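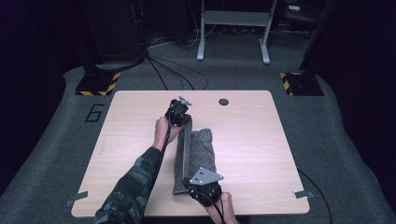 About us

Hello! I'm Ghazal Esfahani, and I started Kureck with Declan Pomare in the back half of a unit we shared with a joinery firm. The joiners have since moved out and we've spread into their half, which is lovely, although we still find screws in the carpet.

What do we do all day? We handle things. We pick them up, turn them over, fold them, squash them, put them down again, and we record how our hands moved while we did it. Those recordings go off to the people who build learning systems for robots, who need a great many examples of ordinary handling before a machine can have a decent go at it. We're the ones who make the examples.

Each person at a table wears a tracker strapped to the back of each hand, with a cable running off it, and we record from head height too, so that what the hands did and what the person could see can be lined up afterwards. It's not glamorous kit (you do feel a bit like you're wearing a stapler for the first hour) but you get used to it surprisingly fast.

We've got a soft spot for soft things. Felt, foam, cushions, folded blankets, anything with a bit of give. A mug is a mug whichever way you hold it, but take a long felt-covered block by its two ends and there are all sorts of sensible ways to go about it, and people choose different ones. We want all of them! When someone joins us we show them the object, tell them where it needs to end up, and then keep quiet. Declan finds the keeping quiet very hard.

Who's here? Declan looks after the tables and the trackers. Hertta Nurmi runs the sessions and writes the task sheets, and she is the person to ask if you want to know why your recording was sent back. Corey Kereama checks every recording before it leaves the building, start to finish, usually with toast. Clem Tuhiwai does the bookings and the pay, and came to us from Donnelly, where she did the same for a much bigger crowd. I do the talking to customers and a fair bit of the hoovering.

Our first proper job was Plosum, a set of 127 household tasks that we thought would take us until April and very much didn't. We got there in the end, and learned a lot about labelling. These days we're mostly busy with Carkport, which is all two-handed work: lifting, turning and passing things where one hand really wouldn't do. A full day is roughly 200 recordings across the tables, and Corey throws out more of them than you'd like.

We take on new handlers through the year, left-handers especially. You don't need to know anything about robots. You do need to be happy doing the same small job many times over, and to tell us when your wrists have had enough. Breaks are paid, and so is the training.

If you'd like to come and see us, drop Clem a line through the contact page and she'll find you a slot. The bell at the front doesn't work, so give the door a good knock.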